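Search this guide
Enter keyword
Go

Setting Up Your Drinivier Vanity, Part 2: Mirror and Tabletop

I'm Brittany Caron, and I wrote these steps after putting mine together one Sunday with the Flovach leaflet in my lap. Have the table standing where you want it before you start, since it's a pain to shift once the mirror is on.

1. Lay a towel on the floor and set the mirror on it, glass up.
2. Line up the two brackets with the holes at the back of the table. Start every screw by hand, then tighten.
3. Stand in front and check that the oval is straight. Mine leaned left the first time – I loosened one side and nudged it.

CAUTION: Hold the mirror by the thick part of the frame, never by the scrollwork.

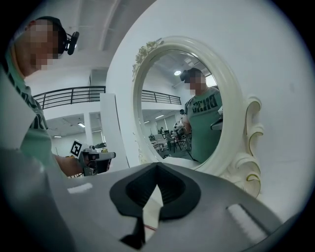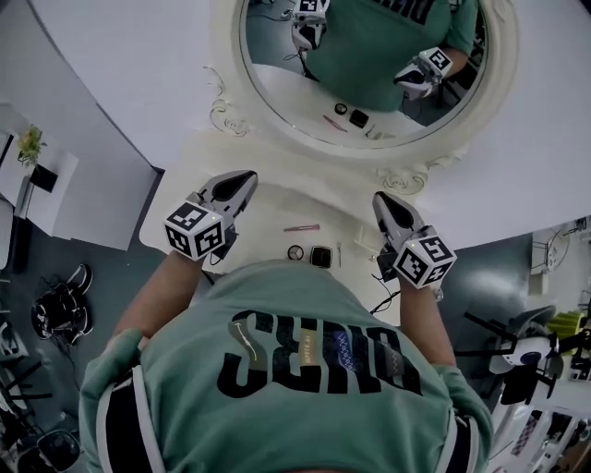
4. Now for the fun part, the tabletop! Wipe it down with a soft cloth and let it dry before anything goes on it. I keep my everyday things low and close to the middle, so nothing blocks the glass when I sit down. Two compacts side by side with a pink lip pencil or lipstick lying flat above them makes a good starting layout, and you can still see your whole face. Tall bottles go off to the side (or in a drawer, if you have as many as I do).

NOTE: Dust the carving with a dry makeup brush. Spray cleaner creeps in behind the scrolls and sits there.

5. After 2 weeks, go around the back and snug up the bracket screws. Don't crank them – a quarter turn was plenty on mine.

Related guides
Drinivier Vanity, Part 1: Legs and Drawer
Ukanholm Stool: Replacing the Seat Pad
Touching Up White Painted Furniture
Sorting a Makeup Drawer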